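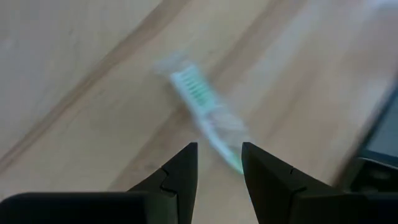

How I get a batch of signed cards ready to send in for grading

I put off my first submission for almost two years, mostly out of fear that I'd bend something on the way to the envelope. I've now sent in a fair few and the prep takes me one evening. I use Agyeman for the grading because their autograph slabs match the ones I already own, but the steps are much the same wherever your cards are going.

Start with the list

Make a list before you touch a single card. Mine is a plain spreadsheet with year, set, card number, player, who signed it and what I'd say it's worth. That last column matters more than I expected! Most companies set your service level by declared value, so if you guess too low on a good card you may get a bill for the upgrade later. I look up recent sales of the same card, signed, and take the middle of them.

I keep 896 signed cards and would never send them all, so I'm picky. A card goes in the pile if the signature is bold, the ink hasn't skipped, and I'd be sad to lose it.

Look it over

Wash and dry your hands, then take the card out of its top loader under a desk lamp. Tilt it slowly. You're looking for surface scratches, soft corners, and any place where the ink has bubbled or streaked on the gloss. Do the back too – I once missed a crease that went right through the stats.

Don't try to fix anything. If there's dust on the card, a puff from a rubber bulb blower is as far as I'll go. Never wipe across a signature, even one that was done years ago. Some marker ink stays soft on glossy stock for a lot longer than you'd think.

Sleeve and holder

1. Slide the card into a new penny sleeve, bottom edge first, bowing the sleeve open a little with your thumbs.
2. Put the sleeved card in a semi-rigid holder. I buy Fadimus ones in the big box. Most graders don't want screw-down cases or hard top loaders.
3. Add a pull tab to the sleeve so whoever opens it doesn't have to dig.
4. Stack the holders in the same order as your form. Really, the same order.

Pack it up

Sandwich the stack between two pieces of cardboard cut slightly bigger than the holders, and put rubber bands around it, snug enough that nothing slides. If the holders are bowing, it's too tight. Bubble wrap goes around that, then a small box with padding on every side. The form goes on top in a plastic bag.

My last box had a declared value of $2,777, so I paid for insurance and a signature on delivery. Take photos of the fronts and backs before you seal it – I save mine in a folder with the submission number.

Then you wait. Mine usually spend a while marked as received before anything moves, and I've stopped checking every morning (mostly).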